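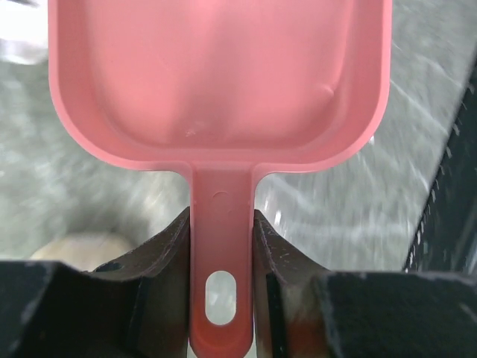

Pink scoop, held by the handle.

Fri 21 June

Home late, feet aching, and I've still got grit in one shoe. I went over to Stuvesow for the open afternoon at the workshop where they're trying to get machines to do the dull jobs, sweeping up and scooping and putting things back where they came from. I've been promising myself I'd go ever since October, when I read a piece in the local paper that made it sound as if we'd all be sitting down with a cup of tea by Christmas while something with wheels did the hoovering. We weren't, obviously. I did my own hoovering at Christmas, and most of everyone else's.

The bus from Cleltetstead was the 103 and it took the long way round past the garden centre, so I had plenty of time to work out my questions. I had a good list! Can it do stairs, can it do a fitted sheet, would it know the difference between a sock that wants washing and a sock that's been left on the chair on purpose. I asked the first one and got so interested in the answer (no, not this one) that I forgot the rest until I was on the way home.

What they had going was a job called Shehu. I thought at first that was the name of the robot, but no, Shehu is the whole project and the robot is just the robot. The task today was scooping dry stuff up and tipping it into a tub, which I do every morning of my life for the hens and have never once thought of as a task. The scoop is a pink plastic one, and I was very taken with it because it's the spit of the one I keep in the feed bin, apart from mine being green and having a chunk out of the lip where I trod on it. Same sort of long hole in the handle for hanging it up. Same little scuffs in the bottom of the bowl as well, so it's seen some use.

I'd expected a hand, I think. Fingers and a thumb, like in the films. It's two big black blocks that close on the handle from either side, and that's your lot. I stood there opening and closing my own fist like an idiot trying to feel what I do when I pick mine up. I don't pinch it at all. I sort of let it lie across my fingers and my thumb goes on top, and then when I dig into the corn my wrist drops and the whole thing rolls over a bit. The machine has to have the handle squeezed flat between its two blocks, and if the scoop starts to twist there's no thumb to tell it so. One of the people showing us round said twisting was most of their trouble. A full scoop is heavy at the front, and the handle wants to spin.

Anyway. Did it work? Sometimes. I watched a good long while, and it would go down and get a decent scoopful, then carry it across as slowly as a child with a full glass of milk, and in it went. The next go it would come up with hardly anything and carry that across every bit as carefully, which made me laugh out loud. A man behind me said well, it's very polite about it. And then it would miss the heap altogether and they'd stop it and put it back to the start.

They had a notice up saying they'd done 2,443 goes since they began, and that the first 300 were all done with a person steering it from a desk so it had something to copy. I thought that was a tremendous number until I started reckoning up my own. Two scoops a morning, hens for years and years - I must have passed 2,000 before I'd had them three years, and I was no good at it to begin with either. I used to get half of it down my wellies. So perhaps I shouldn't be too sniffy.

What I keep coming back to this evening is how much of a chore isn't the bit you'd put a name to. Scooping the feed is nothing. It's shifting the hen who's sat on the bin lid, and noticing the corn smells a bit damp and I'd better look at that corner of the shed, and knocking the scoop on the side to get the dust out, and then going off with it still in my hand and finding it later in the greenhouse. The machine at Stuvesow does one piece of that in a room where everything is waiting for it. I did say this to the woman at the desk and she agreed straight off, didn't get huffy at all, and said they'd be very happy if they could get it to pick the scoop up off the floor whichever way round it had landed. Off the floor! I'd never have thought of that as hard, but a flat handle on a flat floor, and two great blocks to get round it - yes, I can see it.

They're hoping to try it at a feed merchant's in Fekville later in the year, filling paper bags, same weight every time, all day long. That I can believe in more than I can believe in one for my kitchen. Whoever does that job now must have a shoulder like a bag of nails by the end of the week, and I'd be glad for them to be spared it, so long as they're found something better and aren't simply shown the door. I asked about that too and got a bit of a vague answer. I'll put that down here so I remember I asked.

Would I have one? I've been turning it over while I did the washing up. If it could do the bins and the oven, tomorrow. If it could change a duvet cover I'd sell the car. The hens, no, I don't think so. I like going out there first thing in my dressing gown, and they'd be horrible to it, especially the brown one.

Bus home was full so I stood as far as the bridge. Beans on toast for tea, too tired for anything else. Must get a new scoop, the green one is past it, and I rather fancy pink now. Also ring about the gutter, and take the library books back before they fine me again.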